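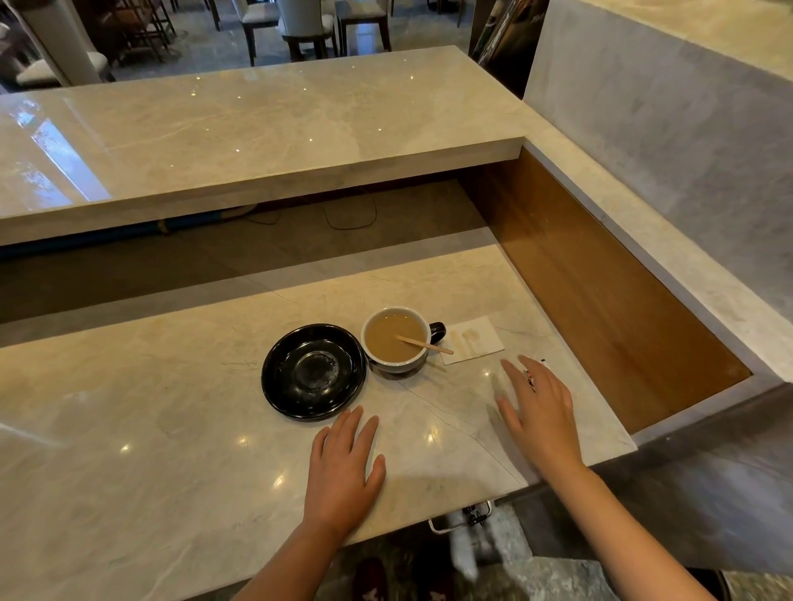 Self-service coffee counters are specified by people who think about the machine and the stone, and the last 2 feet of working surface get whatever is left. My argument is that this surface matters more than either. A guest needs room for a saucer, a cup, a packet and one wet stick, all within reach of both hands. On polished cream marble the stick is the hard case. With no rest provided, it goes on the napkin, and a white napkin with two long brown stains is a poor substitute for a rest. The saucer meanwhile stands empty beside the cup.

Amr Slaoui, who fitted the counters at Bovero, holds that a raised ledge behind the work area solves this. I disagree. A ledge is good for parking bags and menus. It also fixes the depth of the lower counter, and every item then competes for the same strip.

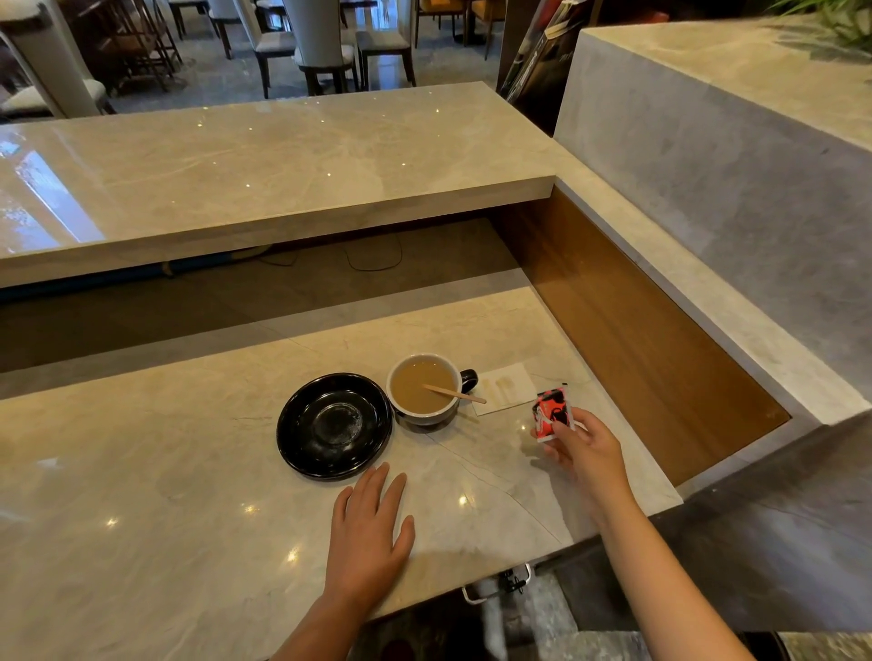
Saucer, cup and napkin on the lower counter, packet in the right hand, ledge behind.

My preference is a shallow stone recess, 122 mm wide, cut to the right of the cup position – most guests stir with the right hand. Hakell quoted us for a drop-in tray instead. A tray is cheaper and can be washed, but it moves. Fill level should be dealt with in the same specification: a cup poured nearly to the brim leaves no margin for stirring, and milk etches a poor sealer in time.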